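Plush toy

From the Pavliuk Household Encyclopedia, the home reference anyone can edit
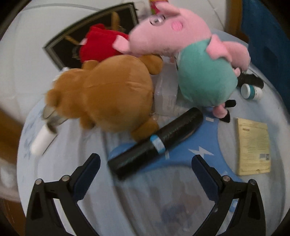
This page was last changed in April, at 9:41 p.m. (revision 3811).

A plush toy, also called a stuffed animal, soft toy or plushie, is a toy with a sewn fabric skin and a soft filling. Most are shaped like animals, with bears the great favorite, but there are also plush vegetables, plush planets and plush slices of toast. Few things in the home come in so many shapes or get carried around so much!

Plush toys are often stored and cleaned along with other small household goods, and this article covers that side of their life as well as how they are made. For jointed collector bears, see Mohair bear. For toys worn on the hand, see Hand puppet.

Materials

The outer fabric is called the pile when it has a furry surface. Most modern plush is polyester, knitted so that short fibers stand up from a flat backing. Long pile gives a shaggy look and short pile a velvety one, and the direction the fibers lie in matters a great deal. Stroke a plush bear from the neck down and the coat usually looks darker or lighter than it does when stroked the other way. Good makers cut all the pieces of a body with the nap running in the same direction, and it is a real pleasure to turn over an inexpensive toy and find that somebody took the trouble.

The filling is usually loose polyester fiber. Older toys may hold cotton, wool scraps, kapok or fine wood shavings, the last of which gives a firm body that crunches a little when squeezed. Pellets are sometimes sewn into the seat or paws so that the toy sits up and has a bit of weight in the hand.

Eyes may be plastic, felt or embroidered. Embroidered eyes are the usual choice for babies' toys because there is nothing to pull off.

Common types

Bears are the classic form, most often in some shade of brown, with rounded ears and stubby paws. The brown bear in the picture is lying on its front, the best position for seeing how the back and ears of a toy like this are shaped.

Character toys are modeled on figures from cartoons, books and games, and clothing is a large part of their charm. The pink pig next to the bear wears a teal-green shirt and has a bright pink cheek spot, a wonderful little detail that gives a plain round face its expression. Clothes may be removable or sewn into the body. Sewn-in clothes never go missing, while removable ones can be washed separately and swapped between toys of a similar size.

Miniatures hang from bags and key rings. At the other end are floor toys large enough to lean on, which are marvelous to own and very hard to put in a closet.

Cleaning

Lint, pet hair and crumbs collect in the pile. A sticky roller or a soft brush takes off most of it, working with the nap first and then lightly against it. A toy with a polyester filling and embroidered eyes can often be machine washed inside a pillowcase at 30 degrees Celsius, but the sewn-in label has the final word. Toys with wood shavings, music boxes or battery packs should be wiped with a damp cloth only.

Dry the toy in moving air, turning it now and then. The filling takes much longer to dry than the surface does. Once dry, the pile can be fluffed up again with a clean hairbrush.

Storage

Open baskets, shelves and hanging nets all work well for toys in daily use. For long storage, a lidded box or cotton bag keeps dust out. Plastic bags are fine for moving day, when a roll of them and a heap of plush toys can be turned into a neat row of bundles in no time, but sealed plastic holds in any dampness left in the filling. Label the bags. Plush packed in dark bags is easily mistaken for trash.

Vacuum bags save a great deal of space and suit fiber-filled toys. Most bodies spring back after a good shake, though flattened ears may need an evening to recover. Pellet-filled toys gain little from being squeezed.

Repair

Split seams are closed with ladder stitch, which runs between the 2 folded edges and disappears when pulled tight. Strong polyester thread in the color of the backing is best. Pick the trapped fibers out of the seam with a pin afterward and even a long repair becomes hard to find.

See also

Fabric nap
Ladder stitch
Lint roller
Mohair bear
Toy storage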